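Dredport bench arm back in service after finger pad swap

Posted 2019-05-15

DREDPORT – The small pick-and-place arm at the Landuto workshop is running again after a service that took most of a morning and a good part of the afternoon. New pads on the gripper fingers, fresh zero on the wrist, cables re-routed. Nothing exotic. But the arm had been dropping bars since November and the group was tired of it.

The job itself is simple enough. Reach into an open carton of snack bars, take one, move it over, let go in a bowl. Landuto uses it as the acceptance task for every arm that comes off its bench, and the Dredport unit used to do it all day without trouble. Then it began to pinch late and lift early. By spring it was missing 11 picks in a long run, which is well past what the shop will sign off on.

First suspect was the software. It wasn't that. The log showed the fingers closing to the commanded width every time, and still the bars slid. With power off and a straightedge across the fingers the problem was plain – pads worn to a slope, worse on one side. The soft material had gone shiny and there was hardly any bite left at the tips.

The pads are a Clestier part, glued on, no screws. Old ones come off with a plastic scraper and some patience. The glue residue took longer than the pads did. The shop's sheet says to leave the new ones clamped for 3 hours before any load goes on them and this time the crew stuck to it, having skipped the wait on the last change and paid for it within a week.

While the glue set they went over the wrist. One of the mounting bolts had backed out a little, maybe a quarter turn, so all 4 were pulled, cleaned and put back with thread lock. Connectors were unplugged and reseated one at a time. The cable loop was given more slack so it doesnt tug when the arm turns in toward the carton, a fault that had been written up before and closed without a fix.

Then zeroing. The gripper is brought down over the carton at crawl speed and stopped above the opening, and the height is read off and typed in by hand. Crude, but it works on this model. Anyone doing it should keep a finger on the stop button, the arm will happily drive through cardboard if the old offset is still loaded.
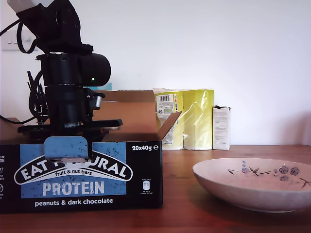

Gripper over the open carton, green indicator lit on the motor housing.

Speed came next. The arm was started at a quarter of its normal rate, then half, then full. The wrapper is the hard part at full speed. It is slick, it crinkles, and the crimped ends give the fingers nothing useful to hold, so the grip has to land near the middle of the bar. Grip force was set a notch lower than before. With good pads the extra squeeze isn't needed and it only crushes the product.

Closing width was left alone. The temptation is to change everything at once and the shop has been burned that way, with no idea afterward which change did the work. One setting, one run, write it down, next setting. The notes for the day fill a page and a half.

The carton matters as well. Flaps have to be folded back clear of the approach, and the carton goes to the same marked spot each time. A nudge toward the table edge and the arm comes in over cardboard instead of bars. Landuto is looking at a simple corner stop to hold it in place, probably printed in house, no date on that yet.

Spare pads are now kept in the drawer under the bench, with the change date written on the bag. New interval is some 1000 picks for a visual check. Before this there was no interval at all – pads got changed when somebody complained. The check is short: power off, look at both faces, press with a thumbnail, compare the two sides, log it.
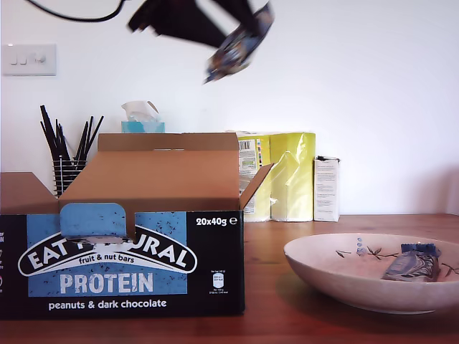
Ahmadpour said the pads were only half of it and the cable should get the credit, that a loop pulled tight will twist a wrist just enough to spoil a grip and you can change rubber all year without fixing that. The advice for other shops with the same arm was to run it through its full reach by hand, power off, and watch the cable the whole way before ordering any parts.

A longer run is planned before the arm goes back on the regular schedule. The bolts get a second look at the same time, and the service sheet will be updated with the new grip setting adn the cable routing.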